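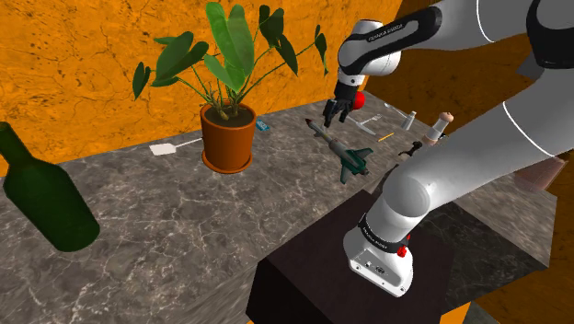

Robot arm over a grey marble countertop (computer render)

Blogging for Beginners, handout 4: Other people

Hello again! If you missed the last one, the notes on headlines are still up on the Stemwood page, so have a read of those first if you can (and do the exercise, please, I do look). This time we've got comments, replies, link-ups and guest posts, so all the bits of blogging where you have to talk to somebody.

I'm going to start with comments and I'm going to be a bit bossy. When I set up my first blog I wrote for months without leaving a single comment on anyone else's. I was shy, and I had a vague idea that readers would just sort of arrive. My mum arrived. She was very nice about it. Then I joined a weekly link-up called Potgieter, mostly for the badge if I'm truthful (it had a little teapot on it), and the rules said you had to comment on two other posts each time you added your own. I grumbled and did it, and within a month I had people I'd now call friends.

So, how to leave a comment worth leaving. Read the whole post. I know, I know, but you can spot a comment from someone who only read the first paragraph and so can the person who wrote it. Pick one thing in it and say something about that thing. "Great post, hun!" is kind, but it gives the writer nowhere to go. "I had the same row with my sister over the good saucepans, who got them in the end?" will get you an answer every time. Don't paste your own link into the comment unless you're asked. Your name already links back to your blog if you've filled the form in properly, and pasting it again looks a bit grabby.

Replying on your own blog is the same job from the other side of the fence. I try to answer everyone, even if it's only a line. My busiest post ever got 19 comments, so don't imagine I'm chained to the keyboard. Half an hour after tea usually does it. If you get a rude one, leave it overnight. You can delete it, you're allowed, it's your blog! What I'd steer you away from is the long wounded reply at midnight. I've written a couple of those and I still go hot thinking about them.

Link-ups, then. A link-up (some people say linky) is a post where the host puts a list at the bottom and everybody adds a link to something they've written. Have a look at these before next time:

Potgieter — weekly, chatty, anything goes. Two comments per link.
Fevard — monthly, food and home. They like a decent photo and the list fills up fast, so go early.
Ikeo — monthly, short posts only, themed. July's theme is "things I borrowed". Very friendly to new people.

Before you join one, read the host's rules all the way down. Some want the badge in your post, some want a link back, some only take posts from that week. Put the badge at the bottom of your post where it won't get in the way of your opening. And don't join the lot at once! I did 13 one summer and it was like having 13 sets of thank-you letters to write. I fell behind with the comments, felt awful, and went quiet for weeks. One or two is plenty while you're finding your feet.

Guest posts. Somebody asked last time whether it's cheeky to offer one. It isn't, as long as you've read the blog. Write a short email, say which of their posts you liked and why, and give them two ideas with a sentence on each. Don't send the finished piece until they say yes. If you don't hear back, one gentle nudge after a fortnight is fine and then let it go. People have children and jobs and broken boilers.

When it goes up, you have work to do that day. Share it, pop over and answer the comments, and write a little something on your own blog pointing people to it. I once had a guest who never came back to look at her own post, and I'm afraid I didn't ask her again.

A quick word about swaps, where I post on yours and you post on mine. Lovely in theory. Agree the date and the length in writing first, and agree who does the pictures — that's where mine have always come unstuck.

To do before handout 5

Leave 4 comments on 4 different blogs you haven't commented on before. Keep a note of which ones got a reply.

Choose one link-up from the list and write down its rules in your own words. You don't have to join it yet.

Draft an email offering a guest post. Keep it short enough to read on a phone without scrolling much. Don't send it, bring it along and we'll swap and scribble on each other's.

If you're stuck, put a question under this post on the Stemwood page and I'll get to it in the evening, usually after 8pm. Next time it's photos and how to write your About page, so start thinking of one thing about yourself you wouldn't mind strangers knowing.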